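Guia de montagem da estante Clistow
Secção 4: Fixar a estrutura metálica
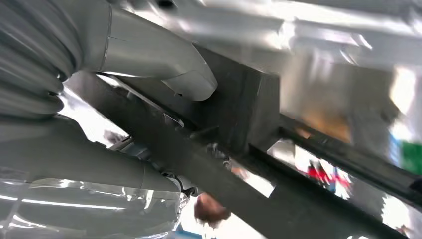 Antes de pegar nas ferramentas, reserve uma tarde sem pressas, ponha uma manta velha no chão e deixe as peças todas à mão. A Clistow monta-se bem a duas pessoas (uma segura, a outra aperta) e quem já montou a nossa mesa Lallness vai reconhecer quase tudo, incluindo os parafusos.

1. Deite as duas travessas compridas sobre a manta, com a face larga virada para cima. As etiquetas de papel, se ainda lá estiverem, saem melhor com água morna e um pano do que com a unha, que acaba sempre por deixar cola.

2. Encoste as travessas curtas às pontas e meta os parafusos à mão, só com duas ou três voltas. Ainda não aperte! Nesta fase convém que a estrutura fique um bocadinho solta, para depois poder acertar os cantos com calma.

3. Meça as duas diagonais. Se não derem a mesma medida, empurre com jeito o canto mais afastado e volte a medir. A Liudmyla Chornovol, que escreveu a primeira versão deste guia, costumava fazer isto com um simples cordel, e resulta lindamente.

4. Aperte os parafusos em cruz, um canto e depois o oposto, e dê a volta completa duas vezes.

5. Levante a estrutura a dois e encoste-a à parede, deixando 30 mm de folga atrás para a passagem dos cabos.

Nota: o acabamento mate marca-se com facilidade. Para limpar o pó basta um pano macio e seco; os produtos de dar brilho deixam manchas que custam muito a disfarçar.

Cuidado: não suba à estrutura nem se apoie nela antes de montar o esticador traseiro (secção 5). Mantenha as crianças afastadas enquanto os parafusos estiverem por apertar.

Se faltar alguma peça no saco, escreva-nos com a referência 1126, que vem impressa na tampa da caixa, e diga-nos qual é a letra da peça. Costumamos responder no próprio dia, e as travessas de substituição seguem do armazém de Cevedby já com os parafusos incluídos.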